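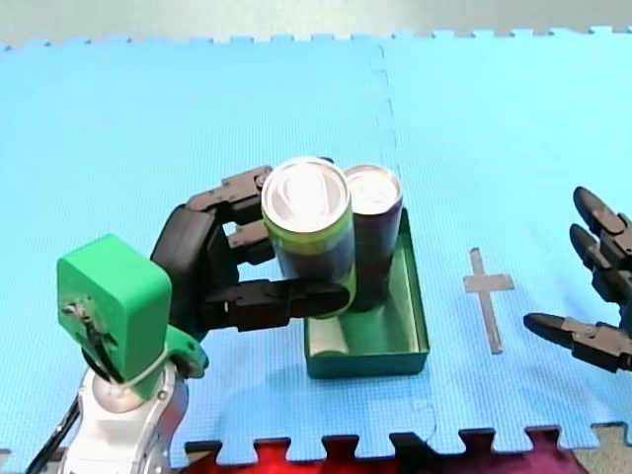 The parts counter at Mernside has had a busy winter, and I'm glad to be able to tell you that most of what we promised Fendlow back in November is either finished or well on its way. The back room has been cleared of the old exhaust racks, the new shelving is up, and returned parts have a proper place to go for the first time since I came here. I also want to thank you for letting us move a little of the shelving money over to flooring. We went with interlocking foam tiles in light blue, the pebbly-textured kind with the jigsaw teeth along the edges, and they've been kinder to knees and to dropped sensors than bare concrete ever was. I would happily buy them again, though I'd order a few spares next time.

Progress report to Fendlow
Mernside parts counter, stockroom and returns project
Prepared by Rakiya Wike, parts manager
2 April 2018

Where the stock stands

When we wrote the proposal, our biggest headache was slow-moving stock that sat on the shelf under old part numbers. A customer would come in for a window regulator, we'd tell them three days, and then somebody would find the very same regulator a week later under a number the maker had replaced twice. It was embarrassing, and it cost us the sale more often than I like to say.

We have now checked and relabeled 639 part numbers against the current catalogs. Brake, cooling and electrical are done. Body and trim are about half done, and they're going slower than I had hoped, mostly on account of the clips. If you have never tried to match a bag of unmarked door clips to a page of line drawings, I can tell you it makes for a long afternoon. We've started keeping a board by the window with a sample of each clip pinned to it and the number written underneath, and that has helped more than anything we bought.

The Nultska inventory system went live on the counter machines in the middle of winter, which was perhaps not the cleverest time to do it, what with batteries and wiper blades flying out of the door. The first two weeks were rough. Prices came across without the core charges, so for a while we had a handwritten list taped next to the register for alternators, starters and calipers. That's been put right, and the list has come down. The supersession lookup works nicely now, and it's the part I would miss most if somebody took it away.

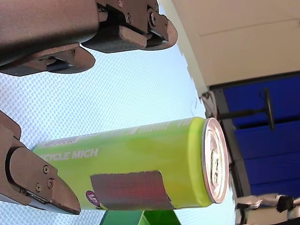
Lime-green drink can between two gripper fingers.

Returns and cores

The returns shelf was the piece of the project your office asked the most questions about, and rightly so. Before, a core came back across the counter, got a paper tag, and went to whichever corner had room. Some of those tags fell off, and a core with no tag is a core we don't get credit for.

Every core now gets its label at the counter before the customer leaves. It goes on a shelf by supplier, and the shelf is emptied when the truck comes. We set ourselves a limit of 90 days from the time a core comes in to the time the credit shows on our statement, and everything taken in since the change has stayed inside it. The old backlog is another matter. There are still 21 cores from before the project that we can't tie to an invoice, and I've been going back and forth with Khan, our main rebuilder, to see what they will accept. They have been very decent with us. They've agreed to look at the starters and the steering racks without paperwork, but the calipers I think we'll end up scrapping.

Warranty returns are kept apart from cores, on the upper shelf, with the repair order folded inside the box. It sounds like such a small thing, but
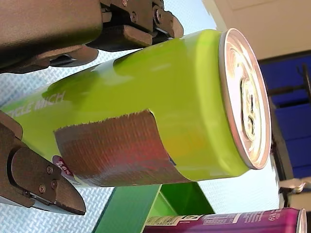 it used to be that a faulty fuel pump and a good used one could sit side by side for a month, and you can imagine what happened the one time they got swapped. We refunded the customer, paid for the tow, and wrote the whole procedure over again from the beginning.

People and training

There are seven of us who use the counter system, counting both drivers, and everybody has been through the basic training. I had planned on one long evening session with sandwiches. What worked far better was sitting with each person during a quiet hour and letting them look up parts for their own car. Our drivers took to it very quickly — one of them found out his truck had been wearing the wrong belt for two years — and they now check the boxes against the screen before they load.

The second round of training, on special orders and deposits, hasn't started. I had put it down for the end of winter, but we lost a counter person to a body shop across town and I didn't want to pull anyone off the phones until the new hire had found her feet. She's doing well, and I expect to begin with her and work outward.
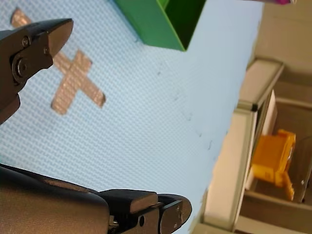
Small hardware is the one area where I have to report that we're behind. Our original plan was a single wall of drawers sorted by thread size, which looked wonderful on paper and turned out to be no use to the technicians, who come in asking for "the bolt that holds the hinge" and have no idea of the thread. So we are starting over and grouping it by the job it does, with the pieces that belong together bagged together. A joint like the one on the upper black finger here, with a small round screw near the top and a larger pivot bolt just below it, would go in one drawer as one kit under our new plan. Door hinges, seat tracks and wiper linkages are the first three groups we'll tackle. I've asked the technicians to bring us their stripped and broken ones so we know what people really wear out.

Money

Spending is close to the plan overall. Shelving came in under, flooring took up part of the difference, and labels cost more than I had allowed, as the cheap ones wouldn't stick to oily boxes and we had to buy again. I'm not asking for any change to the total. If the hardware drawers can be resold, and the supplier thinks they can, I'd like your blessing to put that money toward a second label printer for the returns shelf. The invoices are in the usual folder, and I've marked the label ones so you can see the first lot and the second.

Coming up next

Body and trim relabeling carries on through the spring, clips and all. I'd like the first hardware kits on the wall before the summer road-trip trade begins, and I'll send you the short list for your comments before anything gets printed. The answer from Khan on the old cores should reach us shortly, and I will pass it along the same day.

You were kind enough to say that somebody from your office might like to visit. Please do come. Mornings are best, after the first delivery has gone out and before the shops start calling for their afternoon parts, and there's always coffee on behind the counter.

With warm thanks,
Rakiya Wike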